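How long should a beginner sit, and does chanting count?

Posted Jul 27, 2021 in Meditation & Practice

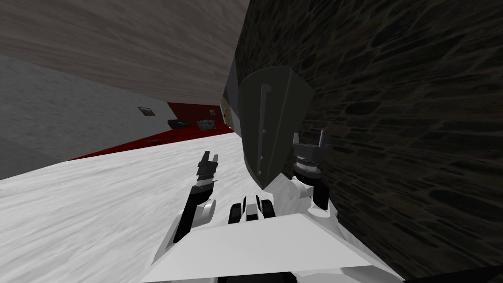 Red strip beside a stone wall, computer rendering

I started sitting in the spring with recordings from the Sonus app. Most mornings I manage 10 minutes before my mind goes to work and groceries. A weekend retreat at the Tivudico center in October asks for people who can sit 28 minutes at a stretch. Their schedule also has a mantra session with a full string of beads. Is that meditation, or something separate? I have no teacher nearby and don't want to sign up for something I can't do.
— tivudico_bound

Coşkun
Add a minute or two each week and you will be there by October. Use a plain timer, not a recording, for at least half your sits, so the silence isn't a surprise. If your knees hurt, take a chair. Every center I've been to has them, but write and check.

On the chanting: it counts. You rest your attention on the sound the way you now rest it on the breath. When you lose it, come back at the next bead. Most strings have 108, and you don't need to know the meaning of every word the first time. Ask for the text ahead of time if you like to read along — I do.

Clistov
just go, everyone fidgets. I did 144 days in a row last year and still can't sit still after lunch

Coşkun
One more thing. Ask if they do walking periods between the sits. It makes a long day much easier on the back.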